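New year, new try to keep my fruit in order. I have now a small shelf unit with wire mesh and wooden boards, and one yellow basket for the fruit. An apple and a banana are the first guests.

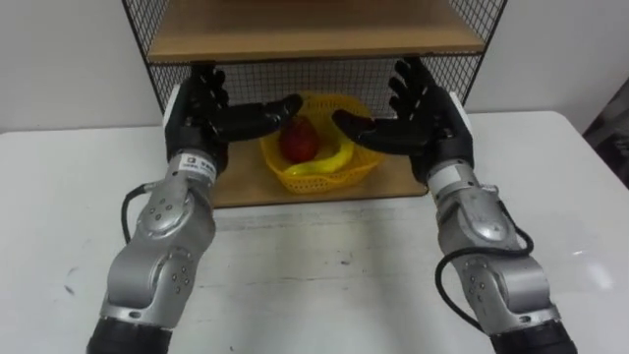 Why a basket, when the shelf has a board already? Fruit rolls, and it is easier to move one basket than every apple.

I looked at a Trandero fruit bowl before, but it has no holes and I wanted air from all sides – in July my peaches got soft in two days. 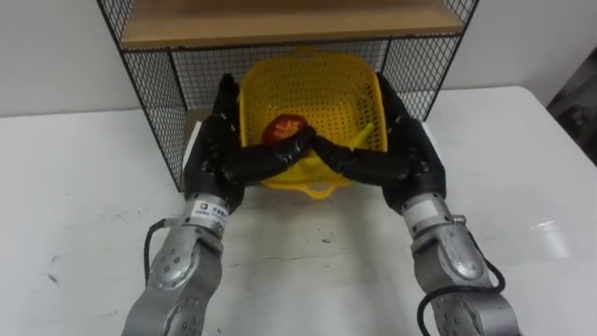
My rule for the lower shelf is simple: only things I take every day. Rice and tins can live higher. A basket like this yellow one, with small holes in the walls and a handle at the back and at the front, is good for that place. I will wash it on Saturdays.

Before I put anything back, I wipe the board and let it dry. Crumbs love the corners of wire.
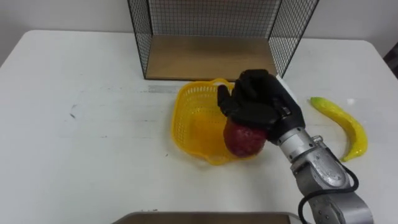
Basket out, bottom board free.

Next question is the top. It is open, so maybe onions there, or a plant. I did not decide yet.

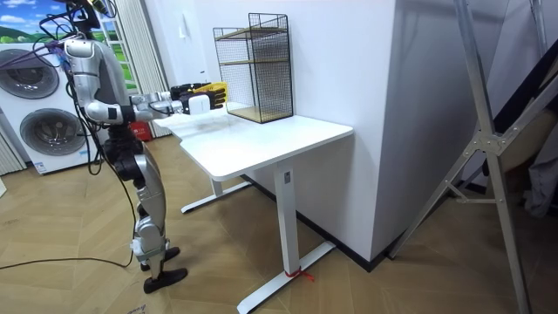 Dzene replied that onions should stay far from the bananas, and that potatoes need a dark cupboard. Good, then the plant goes on top.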